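Fikirport announces programme for its spring season of jazz and improvised music

March 19, 2018

The Fikirport concert hall today announces the full programme of its spring season, which brings 12 evenings of jazz and improvised music to the main stage and the smaller Terkard room. Tickets go on sale this morning at the hall's box office and through its website.

The season opens with the Sigita Strazds Quartet, who will present music from their new album, Driltier, in full for the first time. Strazds, a double bass player and composer, wrote most of the material during a winter residency at the hall which ended in December. The eight pieces draw on the dance tunes she learned as a child and on the chamber music she studied later, and leave long passages open for the players. The quartet is completed by piano, tenor saxophone and drums.

"I wanted to write for the room as much as for the band," said Sigita Strazds. "The main stage has a very clear sound and you can play quietly there without losing anyone. Several of the pieces are much slower than I first planned, and they are better for it."

The quartet will be followed a week later by the Babić Trio, returning to Fikirport after four years. The trio plays without a piano or guitar – trumpet, bass and percussion only – and is known for long sets in which one tune leads into the next without a break. The group will also give a morning workshop for young brass players. Places are limited to 15 and applicants should have played for at least two years.

Other evenings include a solo piano recital, a double bill of vocal groups and a large ensemble concert in which students of the municipal music school will play alongside professional musicians. The Terkard room will host four late sets, starting at 10.30 p.m., with standing places only. Entry to the late sets is free for holders of a ticket to the main concert on the same night.

The main stage seats 406. The hall has kept its ticket prices at last year's level, and the reduced rate for students, pensioners and jobseekers remains in place. Season tickets cover all evenings on the main stage and may be passed on to another person for single concerts.

Doina Vukadinović, artistic director of Fikirport, said: "Our audience has grown steadily, and last year roughly 3000 people came to hear jazz in this building. Many of them had never been to a concert here before. The new programme gives them well-known names and a fair number of players they may be hearing for the first time."

The season will close with an open evening at which the Strazds quartet returns to the stage, joined by guests from earlier concerts. The running order will be published on the hall's website two weeks before the event.

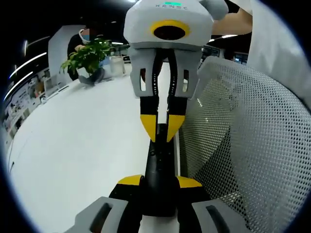

A hand-held gripper with yellow fingertips, with white desk surface visible between them.

Doors open 45 minutes before each concert on the main stage. Latecomers will be admitted between pieces where the performance allows. Wheelchair places can be reserved by telephone or in person at the box office – early booking is advised for the opening night.

Press tickets and interviews with the artists may be requested from the Fikirport press office until noon on the working day before each concert. Biographies and the full list of dates are available on request.

End of release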